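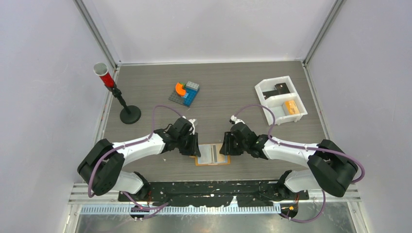 Flalten opens its Desk Month to everyone this February

Flalten, the home-organizing studio run by Marilou Ambrosio and Kwan-ho Shih, is opening its popular Desk Month to the public for the first time. All through February, anyone can sign up for free and get a short tidying task by email each evening at 7 p.m.

The tasks stick to the tabletop and the small stuff that collects there: trays with compartments, toy bricks, microphone stands, pouches and wallets with old cards still tucked inside. Most take less time than making a pot of coffee!

Last year's trial was for Flalten's own clients, and 636 people joined in. They sent back 2,086 notes on what they kept, moved or gave away, and the new task list draws heavily on them.

"We loved reading those notes," said Ambrosio. "People wrote whole paragraphs about one pouch. They'd open it up and find a library card from three apartments ago – and then they'd want to tell us about the apartment." 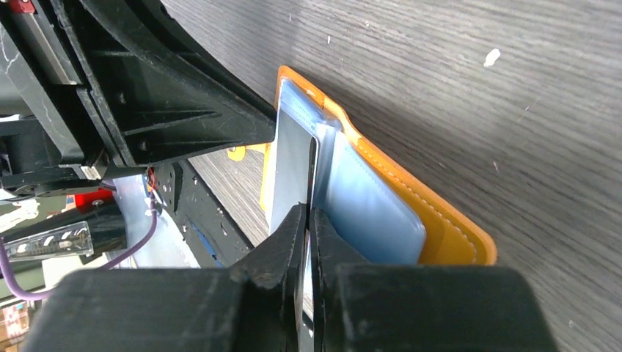
Do I need to buy any organizers to take part?

Everything can be done with what you already own, and a shoebox lid works fine as a tray.

New this year is a set of tasks for desks shared by two people, written by Yee-man Chang. She tested them at home with her teenage son, whose half of the desk is still under discussion.

Sign-up is open now on the Flalten website and at the Pavora Street studio, where the front desk also has printed task sheets in large type. For interviews, ask for Bonifacio Herrero at the studio.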